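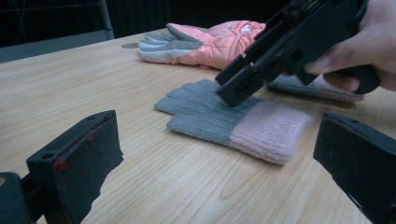

My Winter Hands, and the Tallow Balm That Finally Calmed Them Down

I have my grandmother's hands. People used to tell me that as a compliment when I was little, and I suppose it still is one, except that from November until the trees leaf out I also have her knuckles, and her knuckles cracked if you looked at them wrong. She kept a tin of something yellow and greasy by the kitchen sink and I thought it was disgusting. I'm now a grown woman with a tin of something yellow and greasy by the kitchen sink.

I spent years buying hand cream the way other people buy lottery tickets. Rose, oatmeal, the one in the tube that smells like a dentist's office. They'd all feel wonderful for ten minutes (the rose one especially, I'd sit there sniffing my own wrists), and then I'd wash a pan and be back where I started. Most of them list water first, and I was paying good money to rub it on and watch it dry.

The balm came into my life at a winter market in Trujillo, where a soap maker named Ilse Coppens had a folding table and a very large thermos of tea. I'd stopped to buy soap for my sister. Ilse took one look at me counting out change and pushed a little open jar across the table. "Beef fat," she said. "Don't make a face." I made a face. Then I put some on, and drove home leaving prints on the steering wheel, and went back the next morning to buy the jar.

I've made my own ever since, mostly because I'm cheap and I like having a pot of something going on a Sunday!

What goes in it

Tallow is rendered beef fat, the hard white kind from around the kidneys if your butcher will sell it to you. Mine comes already rendered from Ward Van Dijk, who has the counter at the back of the Stukby store and has stopped asking what I'm cooking. I melt 200 grams of it very gently in a glass bowl over simmering water, then stir in two tablespoons of olive oil and a small lump of beeswax. When it's all clear I take it off the heat and let it cool until the edges turn cloudy. A few drops of lavender go in then, or none at all if I'm making it for my son, who says lavender smells like somebody's aunt.

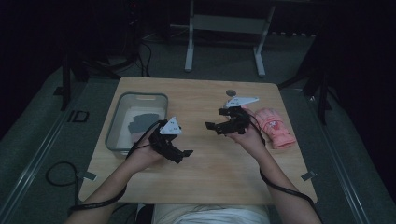
You can pour it straight into jars at that point and it'll set up firm, a bit like cold butter. Or you can whip it with a hand mixer, and I go back and forth on this. Whipped balm looks gorgeous and spreads like frosting, but it goes grainy in a hot car. I whip in January. By July I wouldn't dream of it.

Does it smell like a roast? A little, on the first day. If your tallow is well strained it fades, and if it isn't, render it again with a pinch of salt and some water, let it set, and scrape the brown bits off the bottom. I've had one batch I couldn't save and the dog was very sad to see it go out to the trash.

How I use it

Much less than you'd think. A piece the size of a pea does both hands, and I put it on right after washing while the skin's still damp. At night I use more and pull on old cotton gloves, the thin kind, and sleep in them. My husband calls this my butler look. In a bad week I'll do that every night, and by the third morning I can usually make a fist without wincing.

I also had to change how I wash up, and I grumbled about it. Hot water feels so good on cold fingers, and it's terrible for them. Lukewarm now, plain bar soap, and rubber gloves for the big pots. I'd love to say the balm did everything, but I've skipped the lukewarm part often enough to know better.

A few things before you run off to the butcher. Try a dab on the inside of your arm first and give it a day. I keep mine off my forehead, where it makes me break out, though my sister slathers it all over her face and glows like a lamp. And if your skin is bleeding, weeping or just not healing, go see a doctor. I put off going one winter and had an infected thumb to show for it.

My last batch filled two jars. One's by the sink and the other's in my coat pocket, where the lid has come off twice, so please do check your lids.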